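Apprendre un geste à un robot : entretien avec Tamara Coman

Tamara Coman travaille chez Luta, un petit atelier de robotique installé à Pradlow. Depuis deux ans elle pilote des robots à distance pour leur montrer des tâches de la maison et du nettoyage. Je l'ai rencontrée en mai 2024, entre deux séances. Elle venait de poser le casque et elle avait encore les marques sur le front.

« On me demande toujours si c'est comme un jeu vidéo », commence-t-elle. « Pour les dix premières minutes, oui. Après, on sent surtout les épaules. » Chaque main de l'opérateur commande un bras. Il n'y a pas de retour de force dans les poignées qu'elle utilise, et il faut donc deviner la pression avec les yeux. Elle regarde comment l'objet se déforme, ou comment le bras hésite un peu avant de céder.

Avant Luta, elle était ergothérapeute. Elle dit que ce métier lui sert tous les jours. « J'ai passé des années à découper les gestes pour des personnes qui devaient les réapprendre. Ouvrir un robinet, enfiler une manche. Avec la machine je fais la même chose, mais elle ne me dit pas quand elle n'a pas compris. »

Pour la première tâche qu'on lui a confiée, plier des serviettes, elle a enregistré 254 démonstrations. Son collègue Yao-tsung Yang en a retiré 29, qu'il jugeait trop hésitantes. Elle était vexée, elle le reconnaît. « Je trouvais que mes hésitations étaient utiles. Quand la serviette glisse et que je la reprends, c'est aussi une information. » Ils en ont discuté longtemps, et aujourd'hui ils gardent les reprises, à condition que le geste se termine.

Je lui demande si guider le bras directement avec la main ne serait pas plus simple. Elle l'a fait chez Tarkis, pendant un stage. « Pour un seul bras et un mouvement court, c'est très agréable, on sent le poids. Mais avec deux bras il faut être deux personnes, et nos mains passent devant les caméras. Alors à distance, je préfère. »

La salle de bains est le sujet dont elle parle le plus volontiers. Les surfaces sont blanches et elles brillent, les bords sont ronds, et le bras doit travailler près des cloisons.

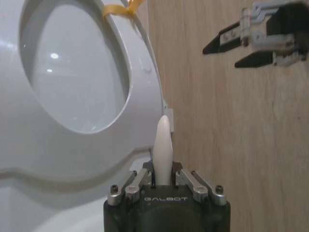
« Il faut accepter d'aller lentement », reprend-elle. « Au début je voulais finir vite, et mes deux pinces se gênaient. Maintenant j'en place une, j'attends, puis je fais venir l'autre. Meifang, qui entraîne les modèles, m'a demandé de ne pas attendre trop longtemps non plus, parce que le robot apprend aussi l'attente. » Meifang Guo lui avait montré un essai où la machine restait immobile devant une étagère, exactement comme elle.

Elle change aussi de point de départ à chaque démonstration - un peu plus à gauche, un peu plus haut. C'est la consigne la plus difficile à tenir en fin de journée, quand la main revient seule à sa position préférée.

Une nouvelle opératrice, Hui-mei Chuang, doit bientôt la rejoindre. Tamara Coman se réjouit de voir une autre manière de faire, car elle est gauchère et tous les enregistrements de l'équipe lui ressemblent un peu trop. La prochaine série portera sur des tiroirs.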